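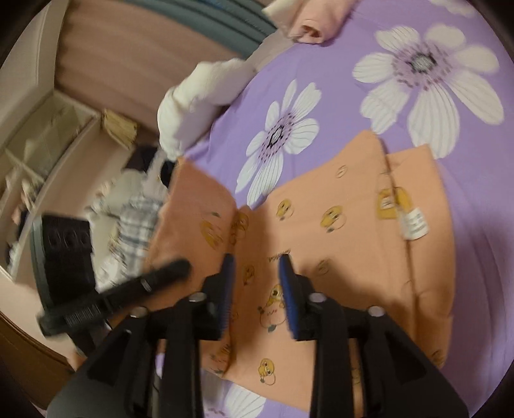 Looking after choir clothes and folders at home

These tips are for members of the Pornport community choir, but they will do for anyone who sings in a group and keeps the kit in a bedroom cupboard between concerts.

Choir shirts and tops

Wash them inside out at 40 degrees with the collar undone. Do not use softener on the polyester ones, as it leaves them clinging under stage lights. Hang them up damp and pull the seams straight by hand.

Make-up on a collar comes off with a little washing-up liquid rubbed in before the wash. Leave it for ten minutes. Old marks may need a second go, and it is worth checking before anything goes in the dryer.

Fold knitted tops flat. Hangers pull the shoulders out of shape over a long summer break.

Black trousers and skirts

Wash dark things together and dry them in the shade. If the knees have gone shiny, press them from the inside with a damp cloth between the iron and the fabric – most of the shine will lift.

Folders and sheet music

Wipe plastic folders with a barely damp cloth. Pages that have curled can go under a pile of heavy books for 2 nights. Rub pencil marks out with a soft eraser, working from the middle of the page outwards, and leave the breath marks in if the piece is coming round again.

Hired copies must go back clean. The Verko set has 148 pages and the spine splits if it is pressed flat, so hold it open with a clip at the top corner.

Recording at home

For charity tracks recorded in separate houses, soft things help. Draw the curtains, hang a duvet over the door and stand away from bare walls. Turn off the fridge if you can hear it, and put your keys inside so you remember to turn it back on.

Use headphones for the backing track and keep them turned down – it leaks into the microphone otherwise.

Spare folders are available from Hooman Khosravi at rehearsal. Please return any you no longer use by the end of April.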